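Budgeting Instruments for a Suturing Bench

Step 1. Fix the hours first. Prirnero runs its bench 90 days a year, and every other line depends on that number.

Step 2. Price needle drivers by use, with the purchase price second. Divide the cost of one driver by its rated lives, then add reprocessing. Order 3 spares per arm.

Step 3. List the consumables separately - suture, curved needles, tissue. We enter 500 sutures for the first order and reorder at 100.

Step 4. Get the service contract quoted in April, before the arm is ordered. Yesenia Cáceres keeps our quote template. 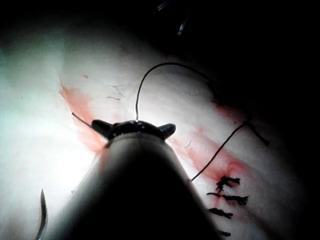

Interrupted closures use more thread than a running stitch, so budget by knots tied and enter the tails as waste.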